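Minutes, Wiltholm shared workroom, May meeting

Start: 2:00. End after 45 minutes.

1. Last minutes
Accepted with one correction: the shelf order was for 8 boards.

2. Tables
The white tables stay where they are until the Senano delivery. Please wipe them with a damp cloth only – the spray leaves marks.

3. Small bins
Clirnlow offers 24 table bins. Two members find them too small for paper waste. Others like that they take little space. It was agreed to order eight first and decide about the rest later. The cream color was preferred to gray.

Small bin-like container with the flap lid tilted open, and a cream container on the white table:

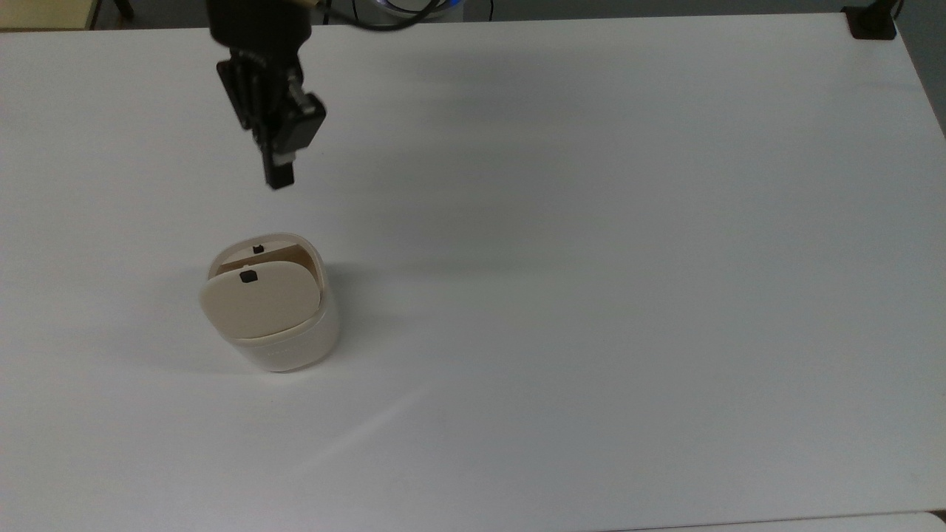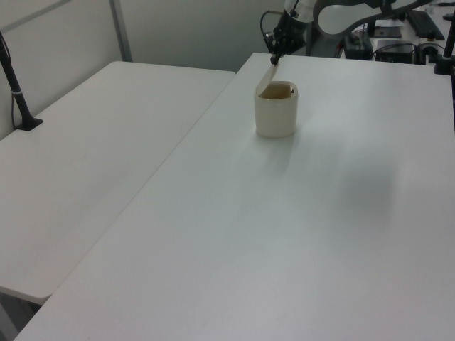
4. Storage key
The key for the Mbeki cabinet is still missing. A copy will be made, and the cost goes to the room budget.

5. Next meeting
Same room, same hour. Points for the agenda should be sent one week before.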